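Last updated: 17 April 2021

The Rice at Jandcombe

My aunt left me the flat on Cortés Street and everything in its kitchen. I moved in at the end of March with two bags and a job at the Skarer warehouse. The first week I ate standing up, mostly bread.

On the second Saturday of my life there, or what felt like it, I decided to cook the way she had. She wrote her recipes on the backs of gas bills. The one I wanted said rice, beans, meat, and then a word I couldn't read.

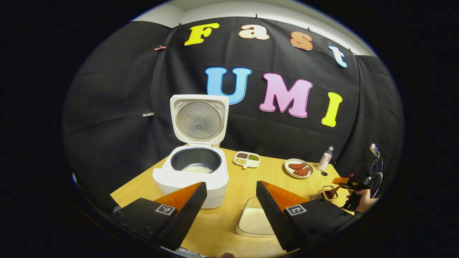
My aunt never measured anything. She poured until the sound was right, and she could tell from the next room if I had poured too much. I put in a little rice, enough to cover the bottom of the pot, and left the lid standing open while I thought about the beans. She would have used the green and the reddish-brown together. The two pieces of meat lay on their plate, one partly over the other, and I had no idea which of us the second one was for.

I called my mother in Jandcombe and read her the bill. It was for 252, and overdue. She asked me to spell the word, letter by letter.

"Wait," she said. "It says wait."

So I closed the lid and sat down at the table.

Contact | © 2021 Coment Stories | Back to top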